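Skumport tightens rules on countertop ovens in rental units

July 28, 2018

The Skumport housing office has revised its appliance rules for furnished rental units, setting electrical and cleaning requirements for countertop ovens for the first time. The rules take effect in September and apply to 518 units in the Jundach and Serra districts.

Until now the code covered only fixed ranges and wall ovens. Portable ovens were treated as tenant property even when they were supplied with the unit, and inspectors had no basis for recording their condition. The revised text defines a supplied countertop oven as any plug-in baking or toasting appliance listed on the move-in inventory.

Under the electrical section, each supplied oven must be plugged directly into a wall outlet. Extension cords and power strips are not permitted. The cord must be free of cuts, tape and flattened sections along its full length, and must not pass under the appliance or behind a drawer. Where the outlet is on a shared kitchen circuit, the landlord must post the circuit number inside the nearest cabinet door.

Clearance is set at 5 inches on the sides and rear, measured from the outer case and not from the feet. The top must be left open. Ovens may stand on a counter or a table, provided the surface is level and extends past the appliance on all sides. Controls must turn freely, and indicator lights, where fitted, must work.
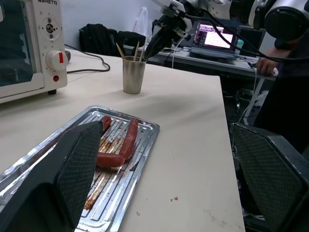
Thomas Longo asked at the public session whether the clearance figure would rule out most of the older Jundach kitchens, where the counter beside the sink is often too short for any appliance at all. The office replied that a separate table would satisfy the rule and that no exemption by building age was planned. Longo also asked who would pay for the table. The text assigns that cost to the landlord if the oven is on the inventory.

The cleaning section drew more written responses than the electrical one. It separates ordinary staining, which is allowed, from grease deposits, which are not. Discolored metal passes if the surface feels smooth and leaves nothing on a dry cloth. Trays, racks and crumb pans are inspected separately from the oven cavity and may be replaced without replacing the appliance.

Ribbed trays receive their own paragraph. Fat collects in the channels and hardens with repeated heating, and a tray that looks acceptable along the rim may still fail on the floor of the pan. Inspectors are told to check the channels first. A tray with charred residue at changeover must be cleaned or exchanged before the next tenant moves in – the outgoing tenant may be charged up to the listed price of a replacement, but no labor fee.

Hideaki Hosoda, in a written comment, called the cloth test too dependent on the inspector and proposed a photographic reference sheet. The office said a sheet was in preparation and would be sent to landlords with the inspection form.
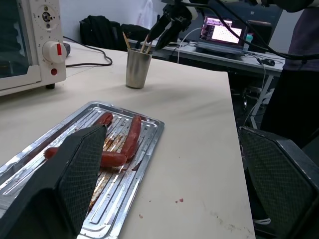

Inspections and penalties

Inspections will be carried out at tenant changeover, with roughly 300 expected in the first year. Landlords receive a written notice for a first failure and have until the next changeover visit to correct it. A repeat failure carries a charge of $95 per appliance. Cord damage is handled differently: the oven must be removed from use on the day it is found.

The Jumau district is not included. Its units are supplied without portable appliances, and the office said it had no plans to extend the rules there.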